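Four hundred ninety-five cardboard dividers

November 2021

My mother asked on the phone what I do all day now, and I said I teach a robot to handle packaging. She said that sounded like the future. I didn't tell her I'd spent the morning arguing with Theerawat about whether a sneeze halfway through an episode means we have to throw it out. (We kept it. Somewhere in the Bakance set there is a very small flinch, and the model is welcome to it.)

The target for this round is 495 good demonstrations. Orathai Nuchit, who runs the plan and owns the spreadsheet, defines "good" as start, finish, no drops, no help from me beyond what's written on the card. My definition is looser and is not in the spreadsheet.

We do 60 on a decent day. On a bad day the gripper decides that a finger joint should be stiff, and we do seven and go get noodles.

What I keep relearning is how boring you have to be, and then how boring you must not be. If I present the insert the same way each time, the policy learns one angle beautifully and falls apart the moment a real person shows up. So Orathai wants variety — different heights, different tilts, different grips. I have discovered that I own four ways of holding cardboard. After that I'm just doing the first one with more feeling.

The dividers themselves are the slot-together grid kind, lots of thin partitions, and they love to fold flat at the exact second you want them square. Theerawat drives. I hold. We swap at lunch, when he learns that holding is worse.

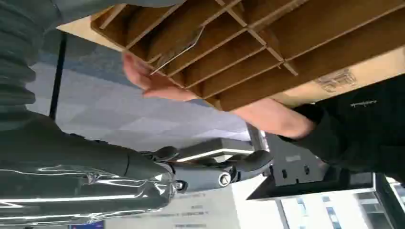 What goes in the bin

Anything where my hand does the job. It's surprisingly hard to stand there and not help; your fingers just drift. I went back through 70 episodes on Friday and tossed nine of mine for being, in Orathai's note, "too polite."

Next up is the Hivorar batch, which is soft bags. I've been told they're easier. I was told that about cardboard in June.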